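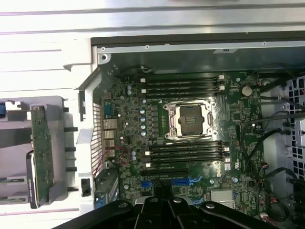 Joana Mendes asks why, if a robot can weld a car, it can't put memory into a computer or fold a towel. She sent the question in after reading our page on factory arms. Her question has a long answer, and part of it has to do with how much a machine must know before it moves.

What a chore is made of

A chore is a chain of small jobs. Take adding memory to a desktop computer. The case has to be opened. The right slot has to be found. The latch at the end of the slot has to be pushed back. The memory stick has to be turned the correct way, lined up with the slot, and pressed down until the latch closes. A person who has done it before needs less than a minute for the last few steps.

A robot needs a plan for each step, and a way to tell when a step has failed. Pressing is the hard one. Too little force and the stick isn't seated. Too much force and the board bends. People feel the difference in their fingertips. A robot has to measure it with a force sensor, and the sensor has to be read many times each second.

The motherboard in the picture has eight memory slots, four on each side of the square socket where the processor goes. All eight are empty, and so is the socket. A memory slot is long and narrow, so a stick that is tilted slightly will jam at one end.

Why car factories are easier

In a car factory, the same part arrives in the same position every time. The robot repeats one movement. If the part arrives two inches to the left, a simple robot will weld the air.

Computers that come in for repair are all different. Cables hang in different places. A cable is a special problem, as it changes shape when touched. Cloth is worse. A towel dropped on a bed can land in more shapes than anyone could list, and the robot has to find a corner before it can begin to fold.

The Florbridge test

The Florbridge repair workshop tried a single robot arm on one job for a whole March: placing memory sticks in open computers. The arm made 2472 tries. It was stopped by a person 537 times, usually when a stick was crooked or a cable was in the way. The other tries ended without anyone stepping in.

A person can look at that result in two ways. The arm finished most of its tries alone. It also needed help more than one time in five, and a worker who needed that much help would not save the shop any time. Florbridge kept the arm for practice and kept people for the repairs.

The test report was written by Joana Morais (a different Joana). It lists 57 kinds of mistake. The most common was letting go too early.

Chores at home

Here is where things stand as of 22 December 2019.

Vacuuming a floor: yes, on flat floors with few things lying around. Stairs are still a problem.
Mowing a lawn: yes, if the edges are marked.
Washing dishes: the dishwasher does the washing. Loading and unloading it is still done by people in nearly all homes.
Folding laundry: in laboratories, slowly.
Repairing a computer: single steps only, with a person close by.

How a robot practices

One way to teach a robot arm is to have a person steer it through the job again and again. The computer stores what the arm's camera saw and how the arm moved. After many examples, a program looks for the pattern that links the two. This is called learning from demonstration. The Susura project starts each new job with 2000 examples before the arm is allowed to try by itself.

Words to know

Gripper - the part of a robot that holds things.
Force sensor - a part that measures how hard the robot pushes or pulls.
Motherboard - the large circuit board that the other parts of a computer plug into.
Slot - a narrow opening that a part slides into.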